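Bin picking: grasp success drops when items touch each other, is my test method wrong?

Posted by Dwynwen Gittins in Research methods, 26/07/2025

Hello everyone. English is my second language, so please ask if something is not clear.

I am writing up a result on picking mixed objects from a metal bin and I am not sure that my comparison is fair. I have two grasp planners. The first one, Punico, uses only the depth picture. The second one, Drinach, uses depth and colour together. Each planner gets the same groups of five objects, but I drop the objects in by hand, so the positions are never the same twice.

In total I have 2281 grasp attempts. When the objects lie apart from each other, both planners are good and Drinach reaches 98 per cent. When two objects touch, Punico loses much more than Drinach. My supervisor asks if this is a real effect of the colour, or if I was only unlucky with how the objects fell.
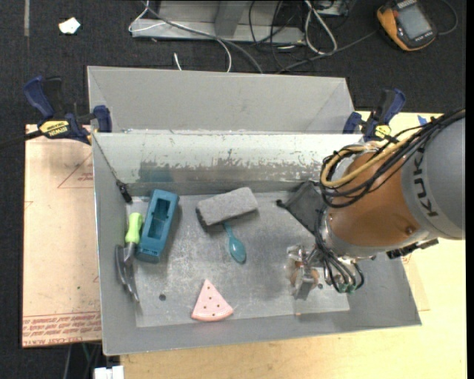

The bin with one group of five objects. The spoon and the grey block are the pair I mean.

The spoon is the object that fails most often. Its handle is thin and it lies flat on the metal, so in the depth picture it almost disappears. The bin floor also has scratches and gives reflections, and I suspect this makes noise in the depth values. I did not paint the floor because I wanted to stay close to a real workshop bin.

Is it acceptable to compare the two planners with random drops, or must I copy the exact positions for both? And do I count a second try on the same object as a new attempt?

3 replies

Sperling
Random drops are acceptable, but you need to say how you decided which drops belong to the "touching" group. If you sorted them after you saw the results, a reviewer will not like it. Ask a colleague to sort the starting pictures without knowing which planner was used.

For the comparison itself I would do pairs. Drop the objects, save a picture, run the first planner until the bin is empty, then put everything back using the saved picture as an overlay on the live view. It will not be perfect, but a few millimetres of error matter less than a totally different pile. Change the order of the planners each time, so that the one going second does not always get the copied pile. You don't need to repeat all your trials this way. I think up to 400 attempts would be enough to see if the difference stays.

About second tries: do not count them as new attempts. After a failed grasp the object has often moved, and the next try depends on the first one. Report first-try success as the main number and put the retries in a separate table. And when you calculate the confidence interval, resample whole drops - single grasps from the same drop are not independent.

pirer_lab
just use more objects, five is too few. we had the same thing with spoons and changed to a suction cup

Dwynwen Gittins
Thank you both. Sperling, I did count the second tries as new, so the 98 will probably change. I started in May with a script that does not save the drop number, but the time of each attempt is in the log and I think I can rebuild the groups from it.

Pirer, I cannot change the gripper now, the study is only about the planner. More objects is a good idea for the next one.

One small thing I still do not understand: if an object gets pushed against the wall during the first run, does the pair stay valid for the second planner?

Sperling
Yes, because you go back to the saved starting picture. What happens during a run is part of that planner's result. Only throw the pair away if you could not restore the start, and write down how many times you did this.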